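Chapter 3
Tables and the Rooms They Stand In

A table is usually the largest flat surface in a room, and most of what happens there is arranged around it. Before choosing one, a furniture maker needs to know the room: its floor, its doors and the reach of the people who will work there.

In this chapter you will learn how to measure a room, work out clearances and choose a height for standing or seated work. The method follows the one set out by Philomena Cronin in her workshop notes.
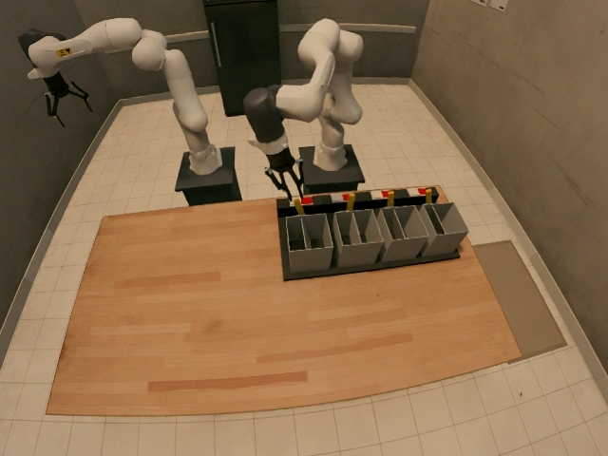
Reading time: 11 minutes

Large tables cause the most trouble. A wide wooden top gives plenty of space, but its middle may be hard to reach from either side. Storage placed on the top – racks, bins, trays – takes up area that should be left out of the working surface when you measure.

Floors matter too. Tile is hard and easy to clean, but it is seldom perfectly level, so check it at each leg position.

Section 3.1 begins with the floor plan. You will need squared paper and a tape measure.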